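Suluvell Work Table, Pale Wood-Grain Top

Product group: Tables and work surfaces
Item number: 1273
Supplied by: Jakitel Institutional Furnishings

The Suluvell is a general-purpose work table for schools, libraries, training rooms and shared offices. It is supplied with a laminate top in a pale blonde wood-grain pattern and is intended for daily use by many different people. The table may be ordered singly or in quantity, and all tables in one order are taken from the same production run where stock allows.

Surface

The pattern combines straight, closely spaced grain with areas of broad, curving arches and long oval loops. Color ranges from beige to light tan. The position of the loops differs from one top to the next, and customers who intend to place tables side by side should expect the grain to change at each join. Tops cannot be selected or matched by pattern at the warehouse.

A pale top reflects more light than a dark one. In rooms with strong overhead lamps or large windows, customers may wish to request a sample before ordering. Samples are sent free of charge to institutional accounts — please quote reference 474.

Care

Wipe the surface with a soft cloth and a mild soap solution, then dry it. Scouring powders, steel wool and solvent cleaners must not be used. Ink and marker should be removed promptly. Hot dishes and soldering equipment require a protective mat. Scratches made by dragging metal objects across the top are not covered by the warranty.

Related items

Pascu stacking chair, item 531
Guvlow table mat, set of four, item 300

Ordering and delivery

Orders received before noon on Thursday are included in the following week's delivery schedule. Tables are delivered to a ground-floor entrance unless other arrangements have been made in writing. Assembly on site is available at an additional charge and should be requested when the order is placed.

Inspect each top before signing the delivery note. Damage reported later must be described in writing, with the item number and the place of delivery.

Questions about samples, quantities and replacement tops should be addressed to Guadalupe Maldonado, Institutional Sales. Replacement tops are sold without legs or fittings and carry the same care instructions as the complete table.
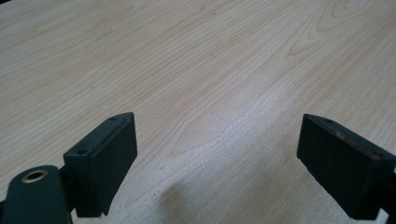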